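Section 4: Getting the Snack Table Ready

By now you've got the Livbridge party kit unpacked and you're itching to put candy out. Me too! But give me a minute first, I always rush this part and end up doing it twice.

My own table is light wood and collects everything: bowls, glasses, a mug, candy.

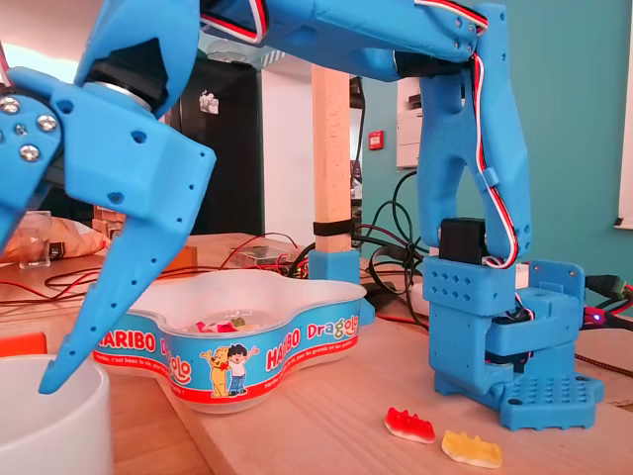
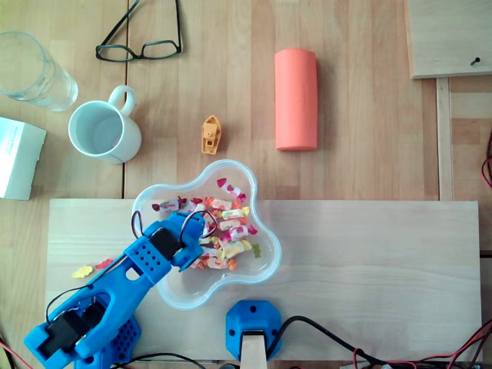

4.1 Clear and wipe

1. Move anything breakable to the back. Drinking glasses and mugs first, then eyeglasses (I've sat a bowl on mine more than once).

2. Wipe the wood with a barely damp cloth, going with the grain, and let it dry.

3. Pick one spot for the candy and stick with it. I like the middle, where people can reach from either side.

Note: If you're using a loose serving board, press on each corner. If it rocks, fold a napkin and slide it under.

4.2 Fill the bowls

4. Wrapped candies go in first, and loose gummies go on top. Gummies at the bottom get squashed flat and glue themselves to the bowl, and then you're soaking it until bedtime.

5. A store-bought tray can stay in its label band until you're ready to serve. Mine keeps the lid from wandering off.

6. Stop a finger's width below the rim. I know, I know, you want it heaped!

Caution: Small toys and foam pieces don't belong near the food if toddlers are coming. Put them on a shelf before the first guest arrives.

Caution: Keep the bowls out of direct sun. In July my gummies turned into one big gummy, and Ilse De Smet still brings it up.

7. Leave an empty bowl next to the full one for wrappers. Then go on to Section 5, where we do the drinks.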